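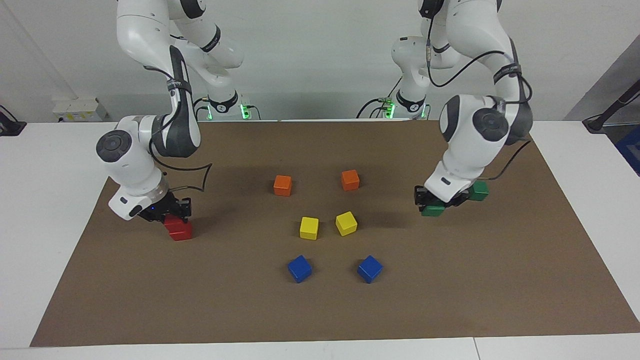
Progress report to Zondetti: two-arm teaching by remote control
Plemport site
Prepared by Crisanto Villanueva
Sunday, May 4, 2025

Work done this period

The grant pays for us to collect demonstrations of two-arm tasks and to train a controller from them. We spent this period on the block task, where both arms work over the same mat and each one handles its own block. An operator drives the two arms at once with a pair of hand controllers, and the joint positions, gripper commands and camera video are all recorded together.

We now have 3763 accepted demonstrations of the block task. They were recorded over 11 weeks by 9 operators. A demonstration is accepted when the blocks end up where the task sheet says and neither arm had to be stopped by hand. Rejected runs are kept in a separate folder with a short note on what went wrong. We have not used them for training.

The blocks come in several colors, and the starting layout is changed between runs. Early on, operators tended to put the blocks down square to the mat, and the first trained controller did poorly when a block was turned. The task sheet now asks for some blocks to be set at an angle in each layout. Runs recorded before that change are still in the set, but they are tagged so they can be left out.

Hand guiding compared with remote control

The proposal said we would try both ways of teaching. Hand guiding, where a person holds the arm and moves it through the task, worked for one arm. With two arms it was tiring, and the operator's hands and sleeves kept getting between the camera and the blocks. Jabłońska's group tried having two people guide one arm each. Their timing did not match well enough to be useful. We stopped hand guiding for the block task in the sixth week and will keep it only for setting start positions.

New operators need practice before their remote runs are good enough to keep. Most had trouble judging height above the mat. We now have them spend their first session lifting and setting down one block at a time, one arm and then the other, and we do not record it.

Problems

Cable slack on the arms had to be redone twice. When a wrist turned far enough, the cable pulled and the gripper reading dropped out for a moment. We lost more than 30 runs to this before it was traced. The recording program now flags any gap in the gripper signal as it happens.

The replacement gripper fingers ordered from Sakville came late. Spending on parts is otherwise in line with the budget, and no change to the total is requested.

Next period

We will retrain with the full set and again without the early tagged runs, then test both controllers on layouts the operators have not recorded. Collection for the handover task, passing a block from one arm to the other, starts once the test layouts are agreed with your office. The next report is due in August and will include the test results and the updated task sheets.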